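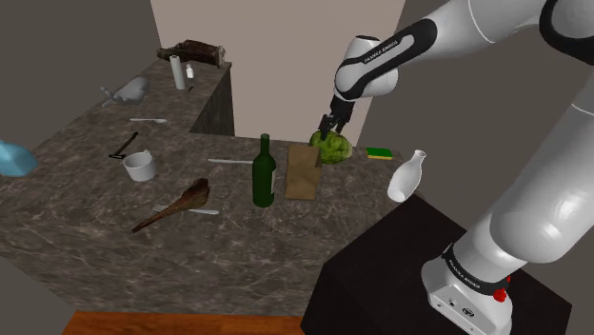 What would a second arm cost us?

The quote said 2995 a month on a three-year lease, with servicing on top.

She read it out on Tuesday while the kettle boiled. Her brother had the ledger open to May. The Jimcombe shop had lost money again and the Berkham kitchen had made a little, mostly on cut fruit.

"And if we buy it outright?"

"Then we don't fix the cool room."

He wrote that down. The supplier, Jadero, wanted an answer by seven. They had sent a list of things the arm could be set up to lift, and he had crossed out whatever they didn't sell. Melons stayed on the list. His shoulder had been bad since the summer before last, and he no longer carried the crates in from the ute.

"Who trains it?" she asked.

"They do, for two days. After that it's you."

She looked at the floor plan. The bench would have to come forward and the power point was on the wrong wall. An electrician hadn't been allowed for anywhere in the budget.

"Put down the electrician," she said.

He added a line and worked the total again. It was worse. She poured the tea, pulled the page over to her side and started looking for something to cross out.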